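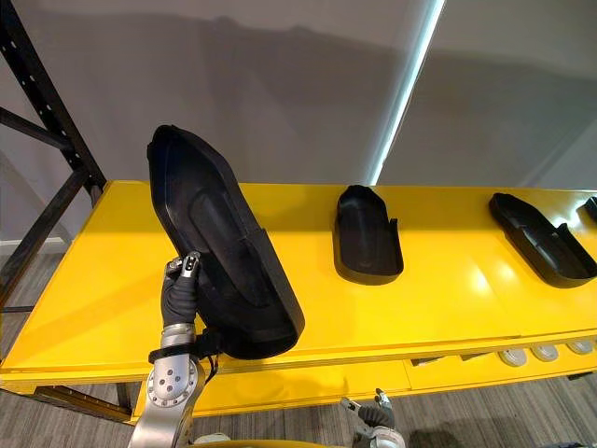
Last edited 12th August, 9.40 pm

Long one today, writing this before I fall over.

Left arm faulted again. Same as before – gets a tray up off the yellow table, tilts it, then the wrist just stops. No alarm for a good 5 seconds, then error 519 and everything locks. Tray still in the hand. Dexter reached in to take it off and I yelled at him, louder than I meant to. He hadn't hit the stop. Arm was holding torque the whole time, and if it had let go or finished the move his fingers were between the tray and the table edge. He went a bit grey. Apologised to him at lunch for the yelling, not for the rest.

Wrote it up as a near miss. Khoa wants the form by tomorrow, the proper one, not the one off the Nerlow site that everybody copies.

Went through the logs after. 17 faults since July, nearly all on the left, nearly all on the lift and tilt. Right side hardly shows up. Khoa thinks it's the cable at the wrist, says it snags when the joint rolls over. I reckon it's the grip slipping on the rim – those gloves go shiny after a while and the black trays are slick to begin with. Controller sees the slip, tries to correct, gives up. Could be both. Swapped the left glove anyway and ran it at half speed untill knock-off. Only 2 faults. Doesn't prove much, half speed hides everything.

Rang Nedance about a new wrist cable. On hold for around half an hour, then told to email. Emailed.

Rule from now: stop button first, then call it out loud, then hands. Tape on the floor where you stand. Dexter is making the sign, his idea, good on him.

Still bugs me that the lock comes so late. Five seconds of nothing, it looks parked. Anyone would of reached in. I nearly did last month and never wrote it down, so thats going on the form too.

Must ask Khoa if the delay is a setting. Car rego due. Bed.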